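Open day demo with the arm over an open Dell workstation, how do I get it ready for visitors?
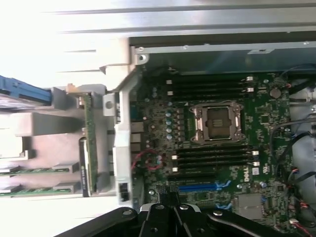 Wrist cam view, board side up. Memory slots are the ones above and below the socket.

Posted 2019-02-26 by Viola Marino

Hi all, short on time so sorry if this is messy. We have an open day at Giswood coming up and I got handed the robot corner. Plan is the arm does memory modules on an old Dell desktop workstation, chassis on its side, all eight slots empty at the start. Visitors stand at the bench, arm picks a module from a tray, puts it in a slot, pushes down. Then takes it out again at the end so the next group gets the same thing. Groups of school kids in the morning, parents and a few company people after lunch.

What I have: two finger gripper, camera on the wrist, a big monitor I can borrow. Jinfeng Song wrote the motion part last year and it's called Trota on our machine, it has a run counter that says 754 so it has been run a lot, but always with one bored grad student watching and not a crowd.

Questions

1. Start with slots empty or half full? Empty looks boring to me but I don't know.
2. The white latches on the ends of the slots. Do I let the arm open them or do it by hand before each group? Arm opening them is slow, nearly a minute for one slot.
3. Should I show the wrist view on the monitor. On the left the chassis wall gets really bright, almost white at the top, and I think the vision gets worse there too.
4. The CPU socket. No CPU in it but the little cap is on. Leave it? Take the load plate off? One of the school groups is 14 year olds and they WILL poke.
5. Cables. There's a red and black bundle that loops over the board on the left and more black ones down the right side. Arm doesn't need to go there but I get nervous.

Can't change the workstation, its the only one we have taught positions for. Can move lamps, tray, table, whatever. Thanks!!

Edit: power supply is unplugged from the wall, yes. Nothing gets switched on.

3 answers

Answer from Zhenhua Xiao (accepted)

Did this kind of thing for two years at Yen, different board but same job. Going by your numbers.

1. Empty. Visitors get it right away, empty slot, then a module in it. Half full and the people in the back can't tell which one the arm just did. Also gives the gripper more room, modules next to each other is where we had our worst jams. Do one bank only. Pick the lower one if your gripper comes in from that side, less travel over the socket. Two modules per group is plenty. We tried four and the kids were gone by number three.

2. By hand. All of them, both ends, before the group walks up. Then check again. A latch half closed is the number one failure, module sits on top of it, arm pushes, force limit trips, arm stops, everybody looks at you. If some company person asks about latches say you can show it after, and run the slow version just for them.

3. Yes show it! People love the wrist view, at ours they looked at the screen more than at the arm. But fix the light first. Shiny metal wall plus a lamp from the side is always going to blow out. Move the lamp so it hits the wall at a flatter angle or put baking paper over it (keep it off the hot bulb, LED lamp is fine). Then, important, redo the vision check with the light exactly how it will be on the day. Blinds too. We calibrated at 9 in the morning and at 2 the sun came round and the pick was off by a few mm, enough to miss the key notch.

4. Leave the cap on and the load plate closed. Lever down. The contacts under there bend if you look at them wrong. Tell the kids it's where the processor goes and move on.

5. Tie the red and black ones back. Velcro strap, not zip ties, you'll want to undo it. Then run the whole path once at slow speed with the tie in place, becuase now the bundle is somewhere else and maybe taller.

Other stuff I'd do
- tape line on the floor, one arm length plus a bit
- one person talks, one person holds the stop button. Never the same person
- speed down to maybe a third. Feels slow to you, looks fine to them
- spare modules. Dead ones, the edges wear from all the in and out
- reset between groups takes longer than you think, leave ten minutes

Comment, Viola Marino: this is great, thank you. How hard do you push? Ours is set to whatever Jinfeng left in there.

Comment, Zhenhua Xiao: don't copy mine, depends on slot and module. Start low, raise until both latches click shut, then stop there. If you hear one click only it went in crooked. Put something stiff under the board area if it flexes when you push.

Comment, Viola Marino: will try thursday. Getting one click on the slot farthest from the socket, so that makes sense.

Comment, Zhenhua Xiao: teach that slot again from scratch then, don't offset from the others. Or just skip it.

Answer from Meifang Wei

Agree with most of above. On the monitor, put the wrist view next to a normal view from the side. Wrist view alone confuses people, everything moves when the arm moves and they think the computer is moving. Had a dad get kind of seasick lol.

For the 14 year olds, have a second old board on a side table that they can touch, with two modules and let them try it by hand. Then they go back and watch the arm and they care way more. Ground strap not needed if the board is junk anyway. We had 109 kids through in one day like that and only lost one module (somebody's pocket I guess).

Also label things. Little paper flags, "memory", "battery", "processor goes here". Flags on the side table board, NOT on the one the arm works on. Guess how I know.

Where does the tray go on yours? If it's behind the arm nobody sees the pick and thats half the demo.

Comment, Viola Marino: tray is on the right at the moment, can turn it to the front. Good point about the side view.

Answer from Zihan Ren

just use Jedard, it has a demo mode

Comment, Meifang Wei: does that work with her arm? She didn't say what controller

Comment, Zihan Ren: no idea, worked on ours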